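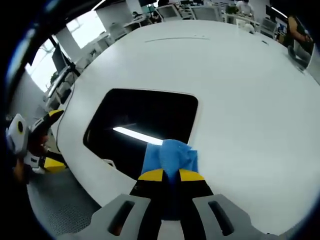 The Muletti 2638 conference table was placed in the open-plan area of the Drekesham office in April and has been in daily use there for the full review period. It was selected under the Brukarum workplace furnishing program as a shared table for project meetings and short periods of individual work. Its curved outline and large white top give it a considerable presence on the floor, and the dark recess in the middle, a rectangle with rounded corners, is the feature on which most users commented. A white surface of this size shows every mark, and cleaning therefore takes up a large part of this review. A blue cloth with a textured, mesh-like face is suitable for the top, and the Han cloths already held in the supply cupboard were used throughout.

Search reviews and guides
Enter keyword
Search

Seating and layout

The rounded edge is the principal strength of the table. Users are able to join a meeting at any point along it, and there are no corners to walk into when passing from the desks to the windows. People seated at opposite sides can see one another without leaning forward, although the recess places the middle of the table out of use for large drawings. Groups that work on paper were advised to use one end.

The table does not suit every meeting. Two people working together tend to settle at one end and leave the remainder unused, and a smaller table would serve them as well. For larger groups it performed well. Standing discussions also took place at it more often than the office had expected, and the height was considered acceptable for that purpose, if somewhat low.

Surface and cleaning

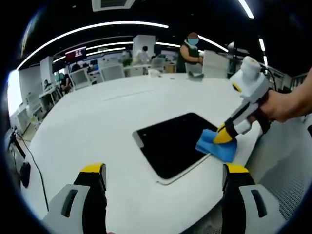

The review followed a fixed routine for 90 days. The top was wiped each evening, beginning at the outer edge and working inward, with the rim of the recess left until the end. Coffee rings and pencil marks came off the open surface without difficulty. Dry-erase marker required a second pass. No cleaning product other than diluted dish soap was used on the top during the period.

The rim requires more patience. Crumbs and dust collect against it, and a flat cloth passes over them. Folding the cloth and pressing its edge along the rim gave a better result, and the inside corners had to be done separately with a finger behind the cloth. Staff who cleaned the table in a hurry generally omitted this step, and the difference was noticeable by the end of the week. The dark interior also shows pale dust sooner than the white top does.

The Han cloths held up well. They were laundered after each week of use and kept their shape, though the color faded slightly. They should be wrung out thoroughly before use around the recess. A cloth that is too wet leaves streaks on the white surface which are visible in window light, and these must then be buffed with a dry one. The cloths are supplied in packs of 100, a quantity better suited to a whole building than to a single table - smaller offices may wish to share an order.

The fine line across the top was inspected at regular intervals. It remained flush to the touch and did not take up dirt to any degree that soap could not remove.

Points for attention

Small items left on the table have to be lifted before each cleaning, and the evening routine was shortest on days when users had cleared their belongings. A short notice asking for this was effective. Monitors mounted near the edge are best fitted with the clamp over a protective pad. Loose cables on the top are an obstacle to wiping and should be gathered before work begins.

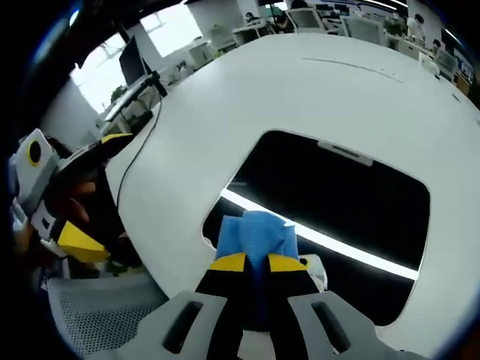
Can the table be cleaned with a dry cloth alone?

For daily dust, a dry cloth is sufficient. Food marks and marker need a damp cloth with a small amount of dish soap, followed by a dry one. Abrasive pads should not be used on any part of the surface.

Assessment

The Muletti 2638 is recommended for offices with adequate floor space and a regular cleaning arrangement. It is comfortable to meet at, and its finish was in good condition at the close of the review. Offices in which tables are cleaned only once a week should consider a darker top or a model without the center recess. Delivery also deserves advance planning: the table arrives in sections, and the Drekesham office had to clear a wide path through the desks on the day of installation.

Rating: 4 out of 5

Published by the Brukarum Workplace Office, Tuesday, January 1, 2019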